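Dratgate Community Hall Refurbishment
Interim report to the Papadopoulos Fund
Reporting period ending December

Summary

Work on the hall is past the halfway point. The roof repair is finished, the heating has been replaced in the main hall and the kitchen is out of use while it is rebuilt. We are three weeks behind the schedule in the application, almost all of it from the roof. Spending is within the grant. We ask the Fund to agree to one change, set out under Budget.

Roof and gutters

The contractor, Merura, began at the north end and found more rot in the decking than the survey had shown. The survey was done from a ladder and could not reach the valley behind the chimney. The affected boards were taken out and replaced, and new flashing was fitted on both sides of the valley. Gutters on the street side have been rehung with a steeper fall. The ones at the back were sound and have been left alone.

There was one leak after the work was signed off, over the coat room. Merura came back the next morning and resealed a vent pipe. We have had heavy rain since then and the ceiling has stayed dry.

Heating

The old boiler has gone and the new one is running. The main hall now reaches a comfortable temperature by 9 a.m. with the timer set for 7. Under the old system users of the morning sessions kept their coats on for most of the winter. The two upstairs rooms are still on electric heaters. Their radiators are on site, but the pipe run has to wait until the kitchen ceiling is open.

We do not yet have a full quarter of gas bills, so we can't report on savings. Figures will be in the final report.

Kitchen

Cabinets, sink and range were removed in the first week of the period. The plumbing is roughed in. Electrical work passed its first inspection with one item to correct, a missing cover on a junction box, and that has been done. Drywall is next. The serving hatch will be 8 inches wider than before, as the lunch club asked.

Delivery of the range has slipped twice. Fametov, the supplier, now gives a date early in the new year. If it slips again we will open the kitchen with the sink and counters only, so that groups can at least make coffee.

Surfaces

Users were asked to comment on samples for the tables and counters, and most preferred the plain matte finishes in the warmer colors. Shiny finishes were disliked by the painting group and by several older users who find glare a problem. We have not placed an order. Prices are good for two months.

Use of the hall

Bookings have held up better than we expected. The hall hosted 43 sessions in the period, against 40 in the same period last year, even with the kitchen closed. The lunch club has moved to the church on Mill Street until spring and is not included in that number. Two dance classes started in the evenings – both had been turned away before because the hall was too cold.

One regular group, the quilters, has left for the library and has told us it will probably stay there. They need good daylight and the scaffolding was up for longer than we had promised them.

Budget

The roof went over its line and the heating came in under. The difference is covered by contingency, and nearly a third of the contingency is left. We would like to move the unspent heating money to the kitchen line to pay for a better extractor fan. The total grant would not change. A revised table is attached to the covering email.

Next period

Drywall, tile and cabinets in the kitchen. Radiators upstairs. Painting in the entrance and the coat room. The side door still sticks and will be planed or replaced, depending on what the carpenter finds – the application allowed for either.
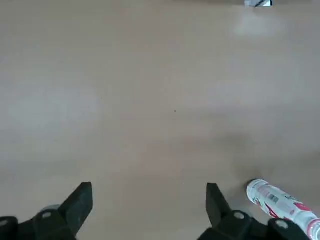

Matte surface in a warm grayish tan.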